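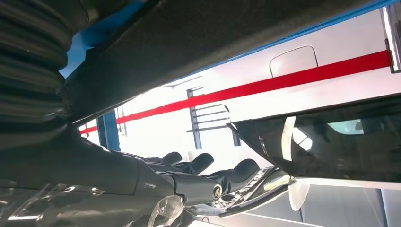
# Storing Onions and Garlic Through the Winter

This method works for bulbs grown at home or bought by the sack. We use it at the Holloway allotments, and a good batch lasts past January. The steps are the same for yellow, red and white onions, but the mild white ones don't keep as long.

## 1. Stop watering

When half the tops have fallen over, stop watering. Leave the bulbs in the ground for another week if the weather is dry. If rain is coming, lift them early.

Loosen the soil with a fork and pull the plants by hand. Shake off the dirt but don't wash them. Set aside any with thick, green necks and eat those first.

## 2. Cure

Lay the bulbs in one layer on a rack or an old window screen, out of direct sun, with air moving underneath. A shed with the door open works well. Turn them every few days.

Curing takes two to three weeks. The necks should feel tight and papery, and the outer skin should rustle. If you press the neck and it still feels damp inside, give it more time.

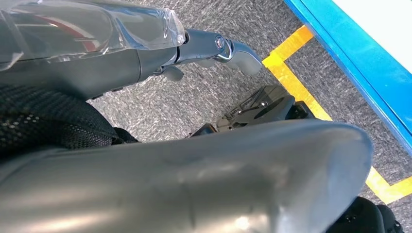 Garlic cures the same way, but hang it in small bunches if you have the space. Leave the leaves on until the curing is done.

## 3. Trim and sort

Cut onion tops to an inch above the bulb, unless you plan to braid them. Trim the roots short. Sort into three piles:

- firm, dry and unmarked, for storage
- small or thin-skinned, to use by the end of fall
- bruised or cut, for this week

## 4. Pack

Mesh bags, shallow crates and paper bags with holes punched in them are all fine. Don't use sealed plastic. I put 56 onions in each crate, two layers deep, and write the variety on the end. Last year I put away 141 onions and lost a few to neck rot, mostly from the bottom layer.

## 5. Where to keep them

Onions like it cold and dry, just above freezing. An unheated closet or garage is usually good enough. At 68 degrees they will sprout much sooner. Keep them away from potatoes, which give off moisture.

Check the crates every two weeks and take out anything soft. Once an onion sprouts, use it soon. The green part can be chopped into soup.

Nadhirah Osman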